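Popular Music Studies / Articles / Independent Labels

4. Short-run singles and the second-hand market

4.1 Background

The previous section described how the Pestholm label moved from cassettes to seven-inch vinyl. This section looks at what happened to those records after they left the shops. The label issued 19 singles in all. Most were by guitar bands with one or two keyboard players, and most sold slowly. Only 4 were ever pressed a second time. The others went out of print within a year of release, and the label did not keep copies for later sale.

The label's own ledger is the main source used here. It lists the catalog number, the number of copies ordered, the pressing plant and the shops that took stock. It does not list returns, so the number of copies sold to listeners cannot be worked out from the ledger alone. Shop invoices fill part of the gap for the first two years. After that, the label changed distributors and the paperwork becomes thin.

4.2 The Flonard single

The debut single by Flonard is the best documented case. The ledger gives a first order of 376 copies, a small number even for this label. The band paid for the studio time and the label paid for pressing and sleeves. Both sides of the record were taped in one session in May and mixed the same week. A dispute over the sleeve printing held the release back, and by the time the single reached shops the band had already dropped the A-side from its live set.

Reviews were few. Two fanzines covered the record, one of them giving it a single line. Local radio played the B-side, a slower song built on a drum machine pattern and a bass line high on the neck. Later collectors have mostly asked for the record because of that B-side, and the two compilations that include the band both use it.

The band recorded a second single for Pestholm, but it was not released. A test pressing is mentioned in the ledger without a quantity. No copy was located for this study.

4.3 Prices and condition

Sale records were collected from dealer lists and auction results. A sale was counted only if the listing gave the condition of both disc and sleeve. This rule removed many early sales, when dealers often wrote nothing more than "good" or "plays fine."

Condition had a strong effect on price. Copies of the Flonard single with the original folded sleeve sold for up to 9 times the price of copies in a plain bag. The gap was smaller for the Astidine singles, which came in printed card sleeves that have lasted better. The folded sleeve was thin paper and tore easily along the spine. Several listings mention tape repairs.

The matrix numbers scratched into the run-out area were also checked where sellers supplied them. They agree with the ledger in every case but one. The exception is an Astidine single whose A-side and B-side numbers are reversed. The music itself is on the correct sides, and the error seems to have been made when the lacquers were cut. Dealers have sometimes described this as a separate variant, but there is no evidence of a corrected pressing.

4.4 Reissues

The Lindqvist reissue series brought seven of the Pestholm singles back into print. The transfers were made from tape where tape survived and from clean vinyl copies where it did not. The series notes do not say which method was used for each title. Listening tests suggest a vinyl source for the Flonard tracks, with light surface noise at the start of each side and a slight loss of treble toward the end.

Reissue did not lower the price of original copies in the period studied. For two titles the average price went up in the following year. The sample is small and one high auction result accounts for part of the rise. Even so, the result fits what dealers report, that a reissue brings new listeners to a band and some of them then look for the first pressing.

Section 5 compares these findings with two other regional labels.

Accepted July 3, 2020

Filed under: New Wave, Record Collecting, Independent Labels

We use cookies to improve your reading experience. By continuing to use this site you agree to our cookie policy.
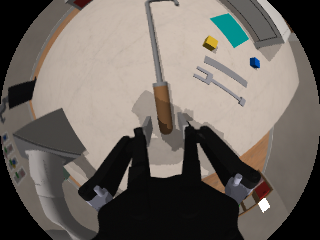 Figure 4. Simulated view of a black gripper and a hooked tool with a brown wooden handle, over a pale tabletop.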